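The Trial Period

The contract with Rulledari ran for 14 days. After that the shop could keep the picker or send it back, and if it went back there would be a pickup fee. I had read the contract on Monday night and again at breakfast, and the fee was still in it.

My sister-in-law owned the shop. I did the orders. People sent in their lists by phone before noon, and somebody had to walk the shelves with a basket and fill them. For six years that was me. Then my knee went bad in April, and she started looking at brochures.

There were two other companies. Dimport wanted to put rails in the ceiling. Flekton had something on wheels that couldn't get over the step by the cooler. The Rulledari picker had legs and two hands and could use the baskets we already owned. It rented for $480 a week with the software included. My sister-in-law liked that nothing had to be built.

I was told to write the report. She gave me a clipboard and said to put down what it did and what it didn't do, and to leave my feelings out of it.

The first morning it stood by the back wall for 24 minutes, loading the layout of the store. Then it took a basket and went to work. I wrote down the time. It walked slower than I did, even with my knee. It stopped at each shelf and looked before it reached. It got the first order right except for the eggs, which it would not touch. There was a line in the manual about eggs. I wrote that down too.

By the second week I had a page for every kind of food. Cans, good. Bread, good if it was sliced. Lettuce, poor. Soft fruit I had saved for last, for the simple reason that I expected it to fail and I wanted to be fair to it before then.

We had one customer who ordered mangosteens. She lived up on Tilahun Street and she was particular. If one was cracked she would call, and she would ask who had packed it. I used to press each one a little with my thumb to see if the shell gave. You learn how hard to press.

On Wednesday her list came in while we were still restocking the white shelves, and there was one mangosteen out. I sent the order to the picker and followed it down with my clipboard.
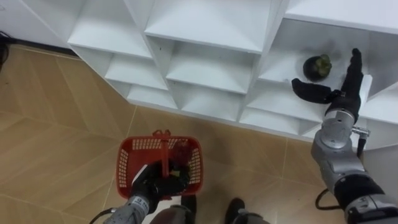 The right hand going in for the mangosteen, with the basket in the left.

It took hold with the thumb on one side and the fingers on the other. I leaned in. I could hear the small motors in the hand. It held the fruit and did nothing for a few seconds, and I had my pen on the box marked "Stalled" when the thumb moved in a very small amount, and then back out.

It did that twice. Then it put the mangosteen in the basket and let go.

I asked the support line about it that afternoon. The man said the hand had a grip check for produce. It measured how much the surface gave and compared it with what it had on file. I asked where the file came from. He said a person had trained it, handling fruit for weeks in a glove with sensors in it. He didn't know who. Somebody who had worked in a store, he thought.

I took the fruit out of the basket before the order left and pressed it myself. It was fine. I would have sent it.

The customer didn't call that day or the next. I filled in the soft fruit page. Under "Accuracy" I put good. Under "Speed" I put slow, because it was. The last box said "Other remarks," and I left it blank for a while and then wrote that it checks them the right way.

My sister-in-law read the report at the counter with her glasses pushed up. She asked what it would do about eggs. I said I would do the eggs. She asked about lettuce, and I said I would do the lettuce too, and the phone, and anything over by the step if the floor was wet.

"That's about 70 percent of it gone, then," she said. "The walking."

I said that sounded right.

She signed on the last day, a few minutes before the truck was due. The driver came in anyway, and she had to show him the paper. He bought a coffee and a sliced loaf and left. I went in back to start on the afternoon eggs.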